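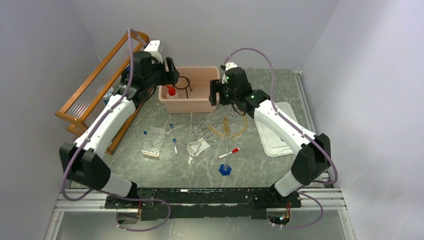 Laboratory equipment and storage

Bench tidying is the routine clearing of small apparatus from a laboratory work surface and its return to racks, drawers or storage tubs. It is carried out in school, college and works laboratories, usually at the end of a practical session, and is treated as separate from cleaning, when the surface itself is washed or wiped down.

Items commonly cleared from a bench include wash bottles, tripod stands, test tubes, clamps and tongs. Glassware is normally dealt with first. Metal stands are left until they have cooled, and bottles are checked for a firmly closed cap before they are moved.

Tubs

The open plastic tub is the most common container for mixed apparatus. Models with sloping sides can be stacked inside one another when empty, and a thick rounded rim makes a full tub easier to carry. A pink tub may hold a capped bottle and a ring-topped tripod side by side, with space left for smaller pieces. Colours are sometimes used to tell one set of apparatus from another, but there is no general agreement on what each colour means, and a laboratory that uses such a system usually keeps a list on the wall.

Tall items are a frequent difficulty. A tripod stood upright may rise above the rim and prevent a lid from closing, so it is often laid on its side with the legs pointing towards a corner. Bottles with a nozzle are kept upright where possible. The Farnevico catalogue lists tubs in 16 sizes, of which the shallowest is intended for hand tools and will not take a standard tripod.

Racks

Wooden racks are used for tubes and other narrow items that would roll about in a tub. They generally stay on the bench between sessions. The older Clakton pattern has open rails and no base board, which allows drips to fall through to a tray beneath. Later Teuber racks have a solid foot and are heavier.

Lids

Lids keep dust from stored apparatus and allow containers to be piled up. A raised rim around the edge of the lid helps to hold the container above in place. 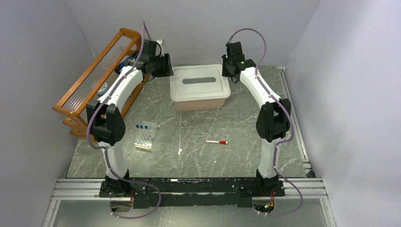
Writing to the Grirport newsletter, a reader held that lids do more harm than good in a teaching laboratory. Apparatus put away damp stays damp, the letter said, and rust had been found on the rings of 19 tripods after a single December break. The reader preferred open tubs on a high shelf, covered with a cloth.

The newsletter printed a short reply recommending that metal items be dried before storage and that lids be left loose overnight. Later editions of the Grirport bench guide repeat this advice in the section on stands.

Page last edited 29 Sep 2026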